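I caught Bianka Bognár on the back steps of the Cilldale hall, twenty minutes before her choir was due to rehearse, and she was eating a plum and marking up a score with the same hand. "You can talk while I do this," she said, "I've got 32 altos and half of them still breathe in the wrong place." (She was exaggerating, I think. I like her already.)

She didn't come to conducting the usual way. She sang badly as a kid — her word — and got moved to turning pages for the pianist. "That's where I learned everything! You see the whole piece coming at you. Singers only look at their own line."

Her first group was called Trukik, and they lasted 2 years. They sang folk songs in stairwells and train stations, wherever the echo was good, and once made enough in tips to buy everybody soup.

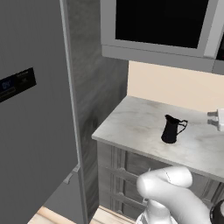 I asked her what changes when a choir gets bigger, and she put the score down for that one. "Listening. In a small group you can hear when you're wrong. In a big one you hide, and you get really comfortable hiding." So she mixes everyone up, basses next to sopranos, and makes them sing the slow bits with their eyes shut. They complained all through February. Now they ask for it.

The fall program is built around a long piece by a friend of hers, titled "Lengyel," and the hall holds 500. Does that scare her?

"The last page scares me," she said. "It's so quiet. If someone unwraps a cough drop, we're done."

Then the pianist leaned out and yelled that the heat was stuck on again, and she went in to look for a window pole.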